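Navby Releases Zallach 6, a Planning and Perception Toolkit for Robots That Wipe, Press and Polish

New version learns surface work from hand-held grippers and knows when it has lost sight of the glass

SURNLEY, Saturday, August 18, 2018 – Navby, the Surnley software company that has spent the better part of its life teaching robot arms to be gentle, is delighted to announce the release of Zallach 6, the newest version of its toolkit for turning human demonstrations into robot motion. It is available today to all existing license holders, and to anyone else who would like to write in and ask for it.

People who have followed Zallach since the early releases will know that it began with picking things up and putting them down again, and it did that rather nicely. But customers kept coming back with a different sort of question. They wanted to know about wiping, and dusting, and pressing a label flat, and all those everyday jobs where the tool touches something and then has to stay touching it, not too hard and not too softly, all the way across. Window cleaning came up so often in those conversations that the team made it the main test task for this version. 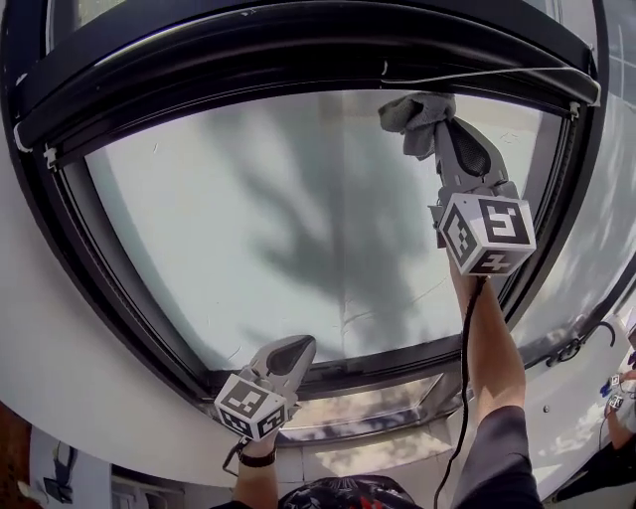

Glass is a difficult teacher. It carries shadows and reflections that shift whenever anybody moves, and a planner that believes everything its camera tells it will happily steer around a shadow as though it were a solid object. Zallach 6 brings in a new contact layer that weighs what the camera sees against where the gripper has been and how its path has been curving, and then makes up its mind which of them to trust. When the two disagree for too long, the software slows the arm down and asks for help, and we think that is good manners in any machine working near people.

"I've cleaned more windows this year than in the rest of my life put together, and I've enjoyed it far more than I expected to," said Wing-yan Cheng, who leads perception at Navby. "You start to notice how much you do without thinking. You fold the cloth over, you ease off near the frame, you go back for the corner you missed. We wanted the software to keep all of that, including the going back, and the older versions used to smooth it away as if it were a mistake!"

The toolkit was tuned on 2,000 recorded demonstrations, made by people using hand-held grippers fitted with printed marker cubes. Zallach reads the markers to work out where each gripper is and which way it is facing, then lines up the left and right hands on a single clock. In earlier versions that lining up was a separate chore, done overnight with a script that most users had come to dread. It now happens as the recording is loaded, and a colored bar along the bottom of the viewer shows any stretch where a marker was hidden from the camera, so a person can decide whether to keep it, trim it or record it again. 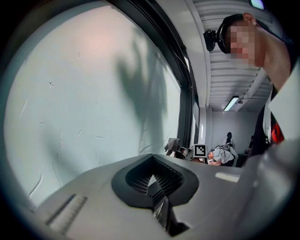

A gripper's own view during window work, with a shadow lying across the glass.

Also new in this release is a replay tool, which lets an engineer step through a demonstration alongside the plan that Zallach has built from it, and drag the two apart wherever they don't agree. Planning now runs in windows of 256 steps, and users can change that number from the settings page without having to rebuild anything. The release closes 183 reported issues as well, a good many of them sent in by the patient people at Engström, who have been running the preview on their own arms and writing us wonderfully thorough emails about it.

"What I like best is that I can see why it chose a path," said Ivar Grønli, who looks after planning tools at Engström. "Before, if the arm did something odd by the edge of a pane, I would spend the afternoon guessing. Now I open the replay, find the spot, and there is usually a hidden marker or a shadow sitting right on it."

Projects made in the previous version will open in Zallach 6 without conversion, although saved camera calibrations should be checked once before the first run. The user guide has been rewritten from front to back, with a longer chapter on lighting and a gentler introduction for people who have never recorded a demonstration before. A smaller update, with support for curved surfaces such as tubs and basins, is planned for October.

Navby will be showing the new tools at its Surnley office by appointment, and visitors are warmly invited to pick up a pair of grippers and have a go themselves.

About Navby
Navby makes control, perception and planning software for robot arms that work by touch. The company is based in Surnley.

Press contact: Navby Press Desk, Surnley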